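Re: [benchtop-arms] Wetuva dual arm kit – worth the money?

On a September morning the Nevdale makerspace wrote:
> Hi all, we're looking at the Wetuva two-arm bundle for our kitchen
> tasks course. Quote came in at 1079 per month on the lease, support
> through Brorkard. Has anyone run it for a full term? Mostly worried
> about the grippers and how long setup takes. Single arm from Seol
> is 757 but then we lose all the two-handed stuff.

Quick reply, between meetings.

Had the Wetuva pair since last term. Would lease again – with a couple of grumbles.

Setup: most of a day. Bolting down was easy, calibrating the second arm wasnt. Manual skips a step on page 58, ask Brorkard for the newer PDF.

Grippers: fine on plates and mugs, colour of the item makes no difference that we noticed. Fingertip pads wear out, they come in packs of 16, order them with the lease or you'll wait.

Cables: the worst part. They run along the outside and you need to leave slack or the wrist complains. Budget for clips.

Seol single arm: tried the demo unit. Nice software, good price, but anything where one hand holds and the other moves is out. For a kitchen course I'd say thats half your program gone.

Support centre picks up before 4 pm, after that its voicemail. Lease can be cancelled mid-term but read the freight clause first, return shipping is on you.

Happy to send our checklist if its any use, just reply off list. 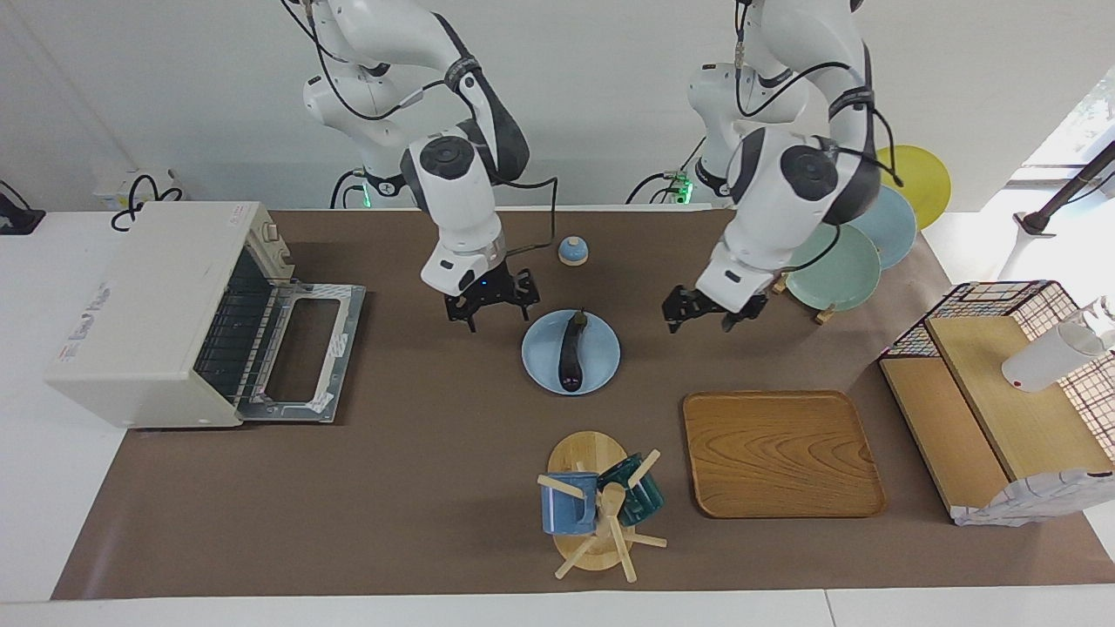
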